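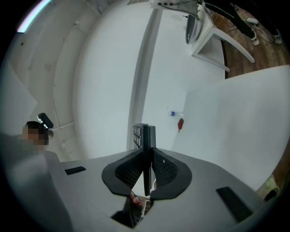
Said Morsy schrieb:
Nee, da muss ich widersprechen. Die Prämie war zugesagt, vor laufendem Mikro, im Dezember nach dem Pokalsieg. Wenn der Verband sowas verspricht, dann soll er auch zahlen, und zwar alle Spielerinnen, die im Kader standen. Auch die auf der Bank!

gerness_kurve
Zugesagt hat das der alte Präsident, schriftlich gibt es da nix. Ich war ja selbst in der Halle, als er aufs Podium ist, da war die Stimmung so, dass er uns allen ein Auto versprochen hätte :-) Ob man ihn darauf festnageln kann, weiß ich nicht.

Lucía Cabello schrieb:
Meine Schwester hat in Gerness sechs Jahre in der Abwehr gespielt und kennt das Spielchen. Erst Blumen und Händeschütteln, dann kommt eine Mail, man müsse "den Haushalt abwarten". Den wartet sie bis heute ab.

feltus40
Mal Zahlen, bevor hier alle durchdrehen: 394 Euro pro Kopf, so stand es im Rundbrief vom Verband. Bei 30 Leuten inklusive Betreuer sind das 11.820 Euro. Dafür legt Garrido als Trikotsponsor doch locker was drauf, wenn man mal fragt.

gerness_kurve
@feltus40 Garrido ist raus, der Vertrag läuft im Sommer aus und wird nicht verlängert. Neuer Sponsor soll Staketti werden, hab ich aber nur gehört.

feltus40
Oh, das wusste ich nicht. Dann wird es natürlich enger.

Said Morsy schrieb:
Ist mir ehrlich gesagt egal, wer auf dem Trikot steht. Versprochen hat es der Verband und kein Sponsor. Ich schreib denen am Wochenende nochmal und stell die Antwort hier rein, falls eine kommt.

Lucía Cabello schrieb:
Mach das, ich unterschreib gern mit!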